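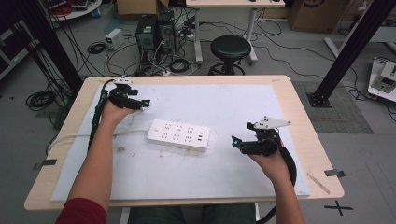

Lundale Building - Facilities & Shared Equipment Team

Cable amnesty, day one. We have been asked to find out how many power strips the building owns. I said "too many" and was told this wasn't a number. A thread.

The white one on the board is what I'd call a good citizen. Rows of little sockets, a pair of USB ports at the right-hand end, and a white cable heading off over the side of the table as if it had somewhere to be.

I like a power strip with USB ports. It has accepted what people are really going to do with it, namely charge a phone at 4pm and forget the phone.

The official figure on the asset register is 300. The register was last updated by someone who left before I started, and it also lists a fish tank.

Korkor Sarpong, who runs the register now, says the fish tank is staying on until somebody produces either a tank or a disposal form. I admire this more than I can say.

Question from upstairs: can we put the white board on the table in the wash. No. It's a board. The grey marks are just there, faint and scuffed, all over it, and I've had a go at them with every spray under the sink.

Spray results, for those following along: lemon one, nothing. Blue one, nothing. The one with no label, slightly worse.

The table underneath has a nice light wood top, by the way. I'm told we bought it so that people could see it. It has had a board over it since the week it arrived.

Also on the table: tape on the left edge, tape on the right edge. I have worked in four departments and never met a table without a bit of old tape on it. You could take the tape off. Then there'd be the mark from the tape.

And one thin wooden stick, bottom right corner of the board. Every workroom has the stick. I have put the stick in the bin twice this year and would like whoever is issuing the replacements to get in touch.

Right, the floor. Two black computer towers behind the table, one tucked in just behind the other like they're queuing for something.

The cables coming out from the bottom of them are black and white mixed, which I'm choosing to see as a design decision.

The plan in March was that everything on the floor would go up on a shelf. The shelf was ordered from Flondier. It came to 2125 once you added brackets, delivery and a thing called "site readiness", so now the plan is that everything on the floor stays on the floor, but tidier.

The small white box down there to the left of the towers is a power supply. Please don't move it. Please don't unplug it to see what happens. I say this with love and with one specific person in mind.

There's a coil of black cable near it as well. Coiled! Actually coiled! If that was you, come and see me, there's a biscuit.

For everyone else, how to coil a cable: loose loops, no bigger than a dinner plate, and don't wind it round your elbow like you're on a ship.

Amnesty rules, as they were in the email, which had an open rate I won't be sharing. Bring any power strip, extension lead or adaptor you aren't using to room 42. No names taken. No questions asked. I may sigh.

We are not taking: kettles, anything with a bulb in it, anything described to me over the phone as "mostly fine".

So far the Skisisberg office has sent down a whole crate, with a note saying "sorry". The Zakaria project has sent none and says it doesn't have any. I have been in that room. I tripped over two on the way in and one on the way out.

Labels. Every strip gets a number on the underside. The numbers carry on from the old series, so the first one out of the machine was 617. I can't explain where the other numbers went. Korkor suspects a second, secret building.

Somebody asked if they could plug one strip into another strip if both have a label. You cannot. The label isn't a blessing.

Somebody else asked how many strips you can plug into each other before it's "officially" a problem. One. The answer is one strip, and the other end goes in the wall. I'm making a poster.

The poster has been sent back because the drawing of a socket looked "too surprised". All sockets look surprised. Look at one.

Afternoon update: three more leads, a travel adaptor for a country none of us could agree on, and a very nice extension reel that I have hidden from the rest of the team.

Room 42 is open again on Monday from ten. There's a trolley by the lift if your shame is heavy. Bring the trolley back.

Also still looking for the fish tank.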